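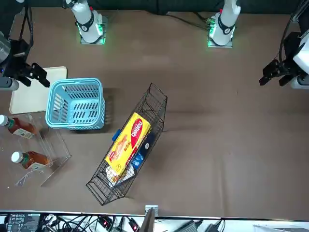 Jiang to reopen on Drondirness Road with a new counter (and the cold tea is staying)

Good news for anyone who has been walking the long way round to the station for a packet of biscuits. Jiang, the little grocer's at 74 Drondirness Road, opens its door again in March after a refit, and I've been in for a nose round while everything on the counter side is still being worked out.

If you don't know Jiang, it's the narrow shop between the dry cleaner's and the shut-up bank in Griddale. I've been buying noodles there since I moved to this end of town and I have never once managed to leave with only noodles. The old counter was the problem, or the charm, depending on how much of a hurry you were in. Sweets on top of crisps on top of phone cards, with a gap in the middle just big enough to pass your money through. I once knocked a whole tower of crackers into somebody's pushchair.

That counter has gone. The new one is lower and a good bit longer, and Aiguo Xue, who has run the shop for nine years, wants the things people pick up at the last second to have a proper place. So the fittings are being tried out on a brown tabletop first, with stock in them, before anything gets fixed down. I like this way of doing it. I'd have just screwed everything in and regretted it!

The bits and pieces are all quite ordinary. There are baskets, a cream tray for loose things, clear stands for the bottles and a black wire rack with tiers. Some came from Kandusel, the shopfitting people out past the ring road, and the rest turned up in the stockroom when it was cleared. Aiguo tells me the whole refit has come to £2,445, the lion's share of it going on the counter itself and on new lights over the till. I had guessed a lot more, so either I'm bad at guessing or he's good at haggling.

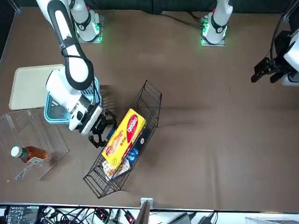
The baskets, the tray and one of the bottles of tea, all up for a place on the new counter.

The wire basket is the one I'd put money on. It's long, so it would sit nicely along the front edge, and you can see into it from any side. Aiguo is thinking of seaweed snacks in there, and those single-serving cakes that go so quickly on a school afternoon. The pale blue plastic one may end up on the floor by the door for people to carry their shopping round in, or it may stay up top with fruit in it. When I left, the fruit was winning.

Then there's the question of the tea, and I did ask, as several of you had written in about it. The bottled tea is staying. It used to live at the bottom of the fridge behind the milk and you had to more or less kneel down to get at it. The fridge will still have plenty, but there's going to be a small display by the till as well, for those of us who like it at room temperature (I know, I know, but try it with something salty). 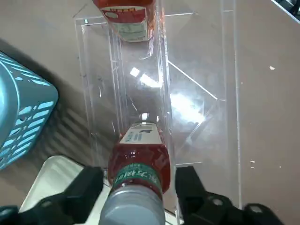

Tea has been the shop's best seller for as long as anyone can remember, and it was the first thing Aiguo wanted sorted. Upright bottles were the old arrangement and they fell like skittles whenever the door banged. On the new counter they'll lie down instead, end to end in a clear channel, the way these two are, so you can see the red of the tea straight through the sides and read the green band at the neck if your Chinese is up to it. Mine isn't, so I go by colour. The price goes on a ticket at the front, and that's it, no spinning stand and no cardboard cut-outs.

My only worry is little hands. A bottle lying down at toddler height looks a lot like something to roll. Aiguo says it'll be on the till side, next to whoever is serving, and he has two grandchildren who will be testing that arrangement whether he likes it or not.

The boxed things were still being argued over. They've got the tiered rack to themselves for now, and the discussion when I was there was all about what should go at the top. One school of thought is that heavy boxes belong at the bottom and that's the end of it. The other is that people only look at the top, so put whatever you want to sell up there and hope. I was asked for my opinion and gave two different ones.

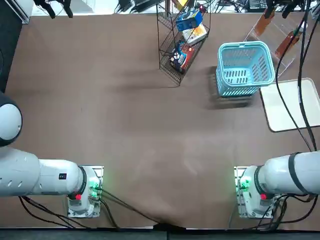 Mingxuan Cheng reckons the rack should go at the window end of the counter and nowhere near the till, as people stop to read the boxes and then the queue can't get past them. "You want the slow shopping by the window and the quick shopping by the money," is how it was put to me, and having stood in that queue at five in the afternoon I can't argue with it. The rack will start at the window, then, and if it's a nuisance it'll move.

A few other changes to look out for. The rice is going to the back wall, on pallets, where the freezer used to be. The freezer comes forward. The noticeboard is staying by the door, so the piano lessons and the lost tortoise can carry on as before, though old cards are being cleared off, so pop in if you want yours kept. Opening hours will be 9 in the morning until eight at night to begin with. There's talk of going later in the summer.

Bread is still up in the air. The bakery that used to deliver has stopped coming out to Griddale and a replacement hasn't been settled, so don't turn up on the first morning expecting buns.

The exact opening date will go up in the shop window as soon as the electrician has signed off the lights. I'll post it here too. And if anyone has strong feelings about where the chewing gum should go, the door's usually open in the mornings and Aiguo is taking suggestions.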